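Bench notebook – Ondby rack, recabling the blue switch
January, started 9:40 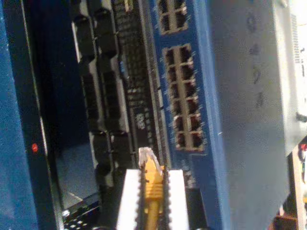
Carrying on from the last entry. Old config saved to the Flusstead share before I touched anything. Hadi Sfeir wants the access ports back first and the uplinks last, so the order is the larger block of twelve, then the small block.

Cable: yellow patch leads, booted, clear plugs. Bag of 18 from the Lefèvre order. Every lead goes on the tester before it goes near the rack. Two failed on pair 3-6, both at the same end. Cut the plugs off so they can't drift back into the bag. Re-terminate later if we run short.

Notes on seating:
– Check latch orientation before going in. The ports run in vertical columns as the rack stands now, so the habit from the horizontal switches is wrong by a quarter turn.
– Hold the lead at the boot end and keep the plug straight to the face. Coming in at an angle, the plug catches on the rim of the block.
– Push until the latch clicks, then a light pull back. No click, take it out and look at the latch.
– Fill the column nearer the dense connector strip first. With the other column full there is very little room for fingers on that side.

The label on the strip to the left needs redoing. Lionel Vasseur has the label tape. Until then go by the sheet taped inside the door, revision 19, and ignore the older one in the binder, which still lists the Pusasik test rig on port 4.

Lead length: 500 mm is enough for the larger block with a loop to spare. For the small block it is tight once dressed through the side guide. Ordered longer ones.

11:15 – first column in, links up at the expected speed. Port 5 negotiated down to 100. Swapped the lead, same result. Swapped the far end, fine. Far-end socket marked with red tape, to be opened up after lunch.

14:30 – second column in. Error counters cleared, pinging each port with 500 packets. No loss on ten ports, still waiting for the other two.

To do:
Far-end socket, port 5
New label for the strip
Dust caps for anything left open in the small block
Hadi to confirm which uplink is primary before I patch either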